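**Kit swap moves to the old Szulc shop, doors open at 9**

27 August 2019

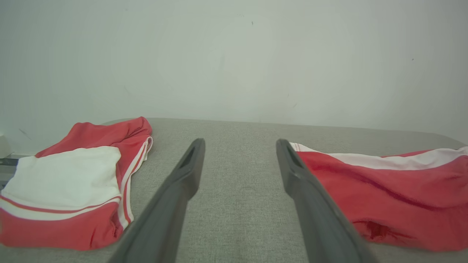 The fall sports kit swap is on again, and it has a new home. After two years in the hallway at the Gornik rec center the whole thing has moved across the parking lot into the old Szulc shoe shop, empty until this month. More floor, more light, and a door you can get a stroller through.

Sorting began this morning. By lunch there were 19 bags open along the back wall and a lot of red and white – those being the colors of the junior soccer and track teams, no surprise there. Shorts mostly. Some shirts, a few warmup tops, one very long scarf.

Clothes get laid out on the gray cloth, checked over, folded, then sent to a rack or a bin. Anything with a broken waistband or a hole bigger than a dime goes to the mending box. Stains are judged case by case. Grass is fine. Bike grease is not.

The swap works the same way as last year. Bring clean kit, get a paper ticket for each piece, trade tickets for whatever you like. Shorts and shirts are one ticket. Jackets and full tracksuits are 2. Shoes are on their own table and are one ticket a pair, if they are a pair – last year there was trouble with that.

No kit to bring? Come anyway. There will be a free rail near the door, kids sizes only, no ticket needed and no questions at the desk.

Last fall's swap moved more than 200 pieces in one day, and the organizers ran out of small shorts before noon. They are asking again for ages 6 to 10, any color. Adult mediums they have plenty of. Realy plenty.

**Folding, please**

One request from the sorting crew. Fold it before you bag it. A lot of this years stuff came in balled up, and a bunched pair of shorts has to be shaken out, turned right side round and smoothed flat before anyone can read the size. It takes longer than you'd think when there are bags to the ceiling.

Their method, for those who want it: lay the shorts flat, one leg over the other, tuck the point of the seat in, fold up from the hem to the waist. Size tag on the outside. Shirts face down, sides in, bottom up. Leave pins, tape and rubber bands at home.

Take out what's in the pockets too. So far the sorters have found a house key, a mouthguard, a library card and four dollars in change. All at the Gornik front desk, ask there.

**Laundry**

Birnix, the laundromat on the corner, is running a free wash for donated kit through the end of the week. Tell them it's for the swap. They won't take shoes, shin pads or anything with padding sewn in. Flerus has given the hangers and two clothes rails, which go back to the store when the swap is over, so please don't walk off with them.

**When and where**

Doors open at 9 and close at 3. Drop-off is at the side entrance, from 17 minutes before opening – yes, that is the time on the flyer, the printer was set to it and it stays. Park behind the rec center, the front spaces are needed for unloading.

Leftovers in good shape go into storage at Gornik for the winter swap in December, when ski pants, gloves and skates get added. Worn out cotton gets cut up for rags. The mending box is open to anyone with a needle and a free evening – pick up a bundle at the front desk, bring it back before the swap.

Rain plan: none needed this year, it's all indoors. Cash only at the coffee table.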